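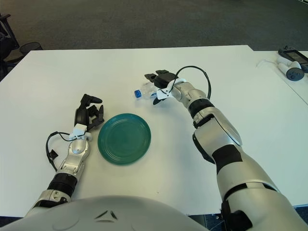

Nantana Panyasiri wrote in to say that her new filter pitcher tasted of plastic for most of the first week, and that she had followed the leaflet. The leaflet packed with early Lokell pitchers left out the second rinse. The steps in this section replace it.

Section 4. Preparing the pitcher and the first filter

What you need

The Lokell pitcher, lid and funnel
One Bratu filter cartridge, still sealed
Mild dish soap and a soft cloth
A cold water tap

CAUTION: Use cold tap water only. Hot water damages the cartridge. Do not filter water that is not already safe to drink.

Preparing the pitcher

1. Take off the lid and lift out the funnel. Pull straight up. If it sticks, press the two side tabs inward and try again.

2. Wash the pitcher, lid and funnel by hand in warm, soapy water. Rinse until no suds are left. The lid must not go in the dishwasher.

3. Wipe the seal on the underside of the funnel. Check that it sits flat all the way around. A twisted seal lets unfiltered water run past the cartridge.

Preparing the cartridge

4. Open the wrapper and stand the cartridge upright in a bowl of cold water. Leave it for 9 minutes. Small bubbles are normal.

5. Hold the cartridge under a slow tap until the water runs clear. A little black dust may come out. It is carbon and is harmless.

6. Push the cartridge into the funnel with the arrow facing the handle. Turn it to the right until it clicks.

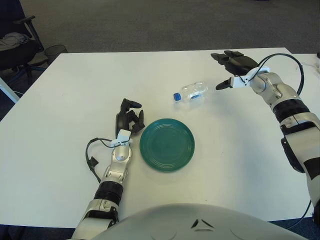 7. Put the funnel back in the pitcher and fill it to the line. Let all the water drain through, then pour it away or use it on plants.

8. Repeat step 7 once. This is the second rinse. The third filling is ready to drink.

NOTE: Filtered water keeps in the refrigerator for up to 72 hours in a clean, closed bottle. After that, pour it out and refill.

Setting the reminder

Press and hold the button on the lid until the light blinks green. The reminder is set for 8 weeks. When the light turns red, fit a new cartridge and start again from step 4.

If the pitcher has been standing unused for more than 4 days, throw away the water in it and run one full pitcher through before drinking.

Cartridges sold under the Clernar name have a wider collar and do not fit this funnel. Forcing one in will crack the ring, and a cracked ring cannot be repaired. Replacement funnels are listed in Section 9.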